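Play fruit is back on loan at the toy library, and it has a new bag

Good news for everybody who has been asking at the desk since January: the play fruit is going out again! I've been sorting it with Mal-soon Lim, and we finally have a way of packing it that I can live with.

If you borrowed a set last year you'll remember the boxes. They were cute, they had little latches, and the latches broke. By the end we had 116 boxes on the shelf and I'd guess half of them were held shut with a rubber band. So the boxes are gone (Uwe Petersen took a stack for his screws, please don't ask for them back) and from now on each set goes home in a thin plastic bag, a yellowish green one you can see through a bit. We did the trying-out in the dolphin corner, on the marbled tabletop with the round squiggly mat. 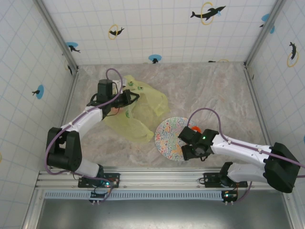
What's in a set

We went for fruit kids can name without help. There are apples, oranges, pears, a lime and a strawberry in the mix, and the plate comes along too, the white one with the speckled flowery rim. I was all for leaving the plate out, to be fair. It takes up room and it's one more thing to lose. Then Farah Sinaga brought her two in for a morning and the plate was all they wanted. Fruit on the plate, fruit off the plate, fruit back on the plate, for most of an hour. Farah had a coffee and read the paper, so the plate stays.
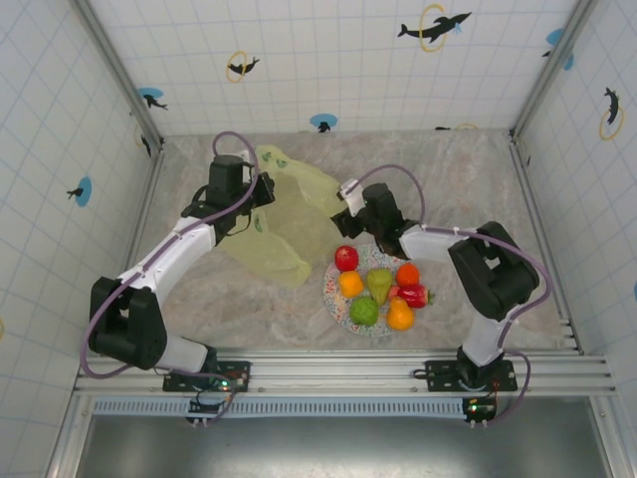 The pears got the most arguments, by the way. Some of the older ones are green and some are more of a yellow-orange, and Mal-soon wanted to split them up so each bag would match. I said a kid with two different pears has something to talk about. We left them mixed. If you end up with two the same, swap one at the desk, it's fine with me.

How the bags are holding up

We bought a roll of 700, which sounds like a lot and was the smallest roll Mühlbauer would sell me. They're light and they crinkle like crazy, so if you have a light sleeper at home maybe unpack before nap time. They also never go flat again once they've been opened. I tried smoothing one out with my forearm and gave up.

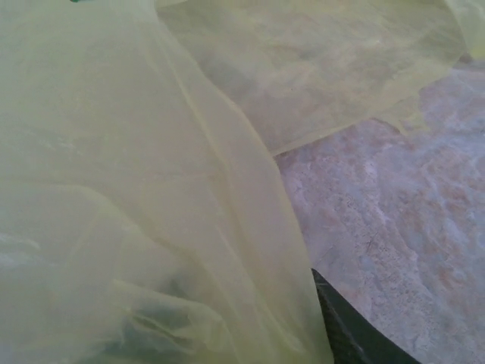

Hannelore Dreßler asked whether we could have cloth bags instead, and yes, I'd love that. She has already sewn 3 and they're beautiful. At that pace we'll be in plastic for a while, so if you have a sewing machine and a pile of old pillowcases, come find one of us. Until then please bring the plastic ones back with the set, even the wrinkly ones. We use them again. And please keep the bag itself up and away from the little ones while they play. 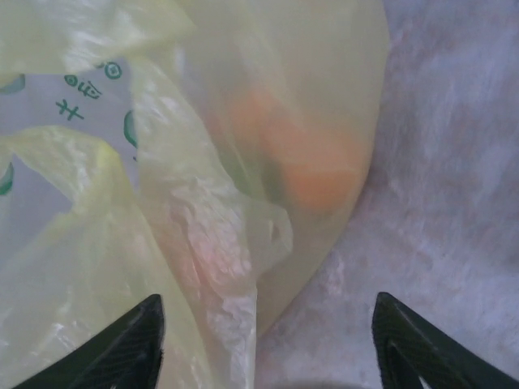 Checking a set back in is a lot quicker now, and that was the part I was dreading. With the boxes I had to pry every one open and dig around. These bags are thin enough that an orange comes through as a soft orange blob, blurry but plain enough from my side of the desk, and I can get most of the way down my list before I open anything. Hildegard Stöcker still tips hers out and goes through it piece by piece, so allow a few extra minutes if she's on.

Sets go out for 2 weeks, one per family, and you can renew once if there's no waiting list. The desk is open until six.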